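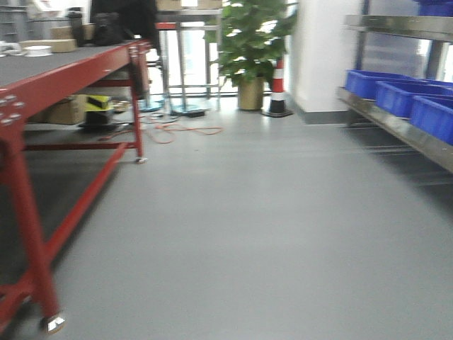 ## Re: [goreda-users] Withdrawal fee on small amounts

Date: 2025-09-24

Hello Trinidad, hello all,

Trinidad Ocampo wrote:

> I moved 75 tokens from my Goreda wallet to Hesport and the fee was 5 tokens. In March I paid less than one for the same thing. Is the fee now a percentage? I did not find it on the fee page.

No, it is still a flat fee. It does not depend on the amount you send, so a small withdrawal pays the same as a large one. I sent 1694 tokens last week and I also paid 5.

What changed is the batching. Before, the wallet collected the withdrawals of many users and sent them together, and everyone paid a small part of the network cost. Now the default is "send at once", and you carry the whole cost alone. You can change it back under Settings, Withdrawals, Speed. Please choose "next batch" and save before you open the withdrawal form – the form keeps the old value if it was already open.

A batch goes out when it is full or when the day ends. My last one needed about 533 minutes, so please do not use it if you are in a hurry.

For the fee page you are right, it mentions only the old default. I wrote to Dagný Sveinbjörnsson, and she will correct the text. I do not know yet if the fee you already paid can be returned. Could you send her the transaction number, please – to her directly and not to the list?

Best regards,
Domenica Holzer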